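3.2 What ends up on the plate

We had expected, when we first began thinking about tabletops and the small habits people bring to them, that a plate would mostly hold food. It holds all sorts of things. In the Pikholm set the ketchup is lying down on a lavender-tinted plate, the way a bottle does when someone has put it wherever there was a bit of space, while the orange slice has been left out on the bare white table (Figure 2).

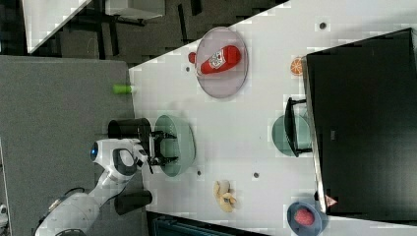

3.3 Places and near-places

It would be easy to call an arrangement like this untidy and move on, and we confess that our early notes did just that. Looking longer, we grew rather fond of it. The bottle does have a place of sorts, and so does the orange slice, which keeps company with the toaster oven in the second view, a pale green mug close by the oven door. We came to call these "near-places": spots where a thing is neither put away nor quite lost, and where a hungry person would still find it in a moment.

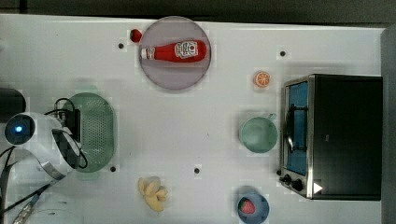

Athumani, commenting on an earlier draft, objected that a near-place is simply a mess we have become used to, and that ketchup belongs beside a plate or in a cupboard and nowhere else. We take the point kindly, and return to it in Section 7.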